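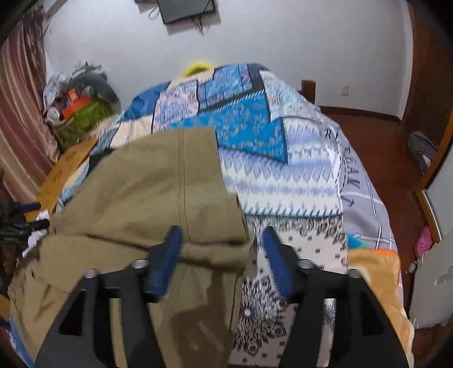

Filippos Politis wrote to us after his first afternoon with the grippers that he moved his hands as fast as he does at home, and that half of his recordings were rejected. He asked us to put the speed first in this section, before the buttons, and we have done so.

Section 5. Showing a folding task by hand

This section is for trousers, shirts and towels laid on a bed or a table. For showing a task by remote control, see the Trondeck console guide. The steps are the same for the left and right gripper unless it is written otherwise.

Speed of the hands

Move at half of your usual speed. When you close the fingers on the cloth, wait one breath, then lift. The Urquijo software can drop a few frames without harm, but it can not learn a grasp that is only a blur.

Before you start

1. Charge both grippers until the light on the handle is green.
2. Wipe the finger pads with a dry cloth. Do not use soap or alcohol on the ribbed side.
3. Check the fasteners at the finger joints. They should be tight, but the finger must still swing freely.
4. Lay one garment on the bed. A patterned bedspread is allowed, and you do not need to clear the rest of the room.
5. Take off rings and bracelets.

Recording

6. Hold both grippers with the fingers open, pads facing each other, above the garment. Press the side button once and wait for the short tone.
7. Bring the pads down on both sides of a fold or an edge. For trousers, the waist or the hem is easier than the middle of the leg.
8. Squeeze the trigger slowly until the cloth does not slip. Thick seams need a little more.
9. Fold, lay down, open the fingers fully, and only then move away.
10. Go back to the starting position and press the side button again. A long tone means the episode is saved.

Note: If you make a mistake, continue and correct it with the grippers. Do not put one down to help with your fingers. Episodes with a correction are useful — please mark them with the tag "recovered".

Note: One memory card holds 200 episodes of this kind. After 500 episodes, change the pads on both grippers, even if they look good. The part number is 1832, and the pads are ordered from Stasemar in pairs.

Caution: Keep the pads away from zips and metal buttons. A torn pad will catch the thread and pull it.

Caution: Do not leave the grippers on a bed or under a blanket while they are charging. The handle gets warm.

If the tone does not come

Switch the gripper off, count to five and switch it on again. If there is still no tone, the card is full or it is not pushed in to the end. Write to Angeliki Triantafyllou at the Flosovska help desk with the colour of the light and the last tag you used.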